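Kavgate brick veneer saw, three weekends in

Bought the Kavgate to cut old reds for a garden edge, 26 metres of it. Wet cut, 900 watt motor, light enough to carry down the side of the house on my own.
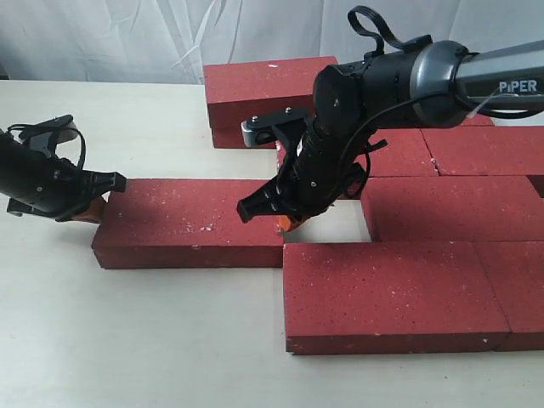 Red bricks on the white table.

Setup took 40 minutes, mostly the water tray. Instructions are rubbish – tiny print, one diagram upside down. Blade guard fits fine once you find the second bolt. 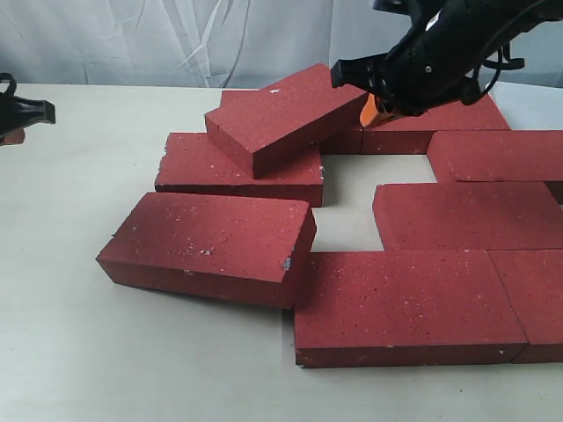 Cuts are clean on the long side. End cuts wander a bit unless you go slow. Loud, so wear muffs. My neighbour Malte came round to complain and ended up borrowing it Wednesday.

Hose fitting leaks. Skudent one from the hardware shop fixed it, should of been in the box. 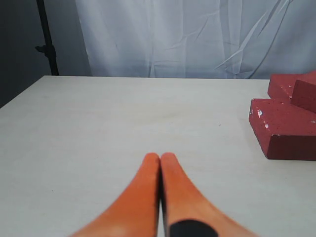 Blade is still the orignal and still sharp enough. Colour of the slurry gets into everything, don't wear good shoes. 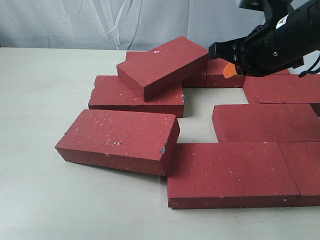
Photo: Henrike Seidel

Would I buy again? Yep, at sale price. Four stars, lost one for the leak.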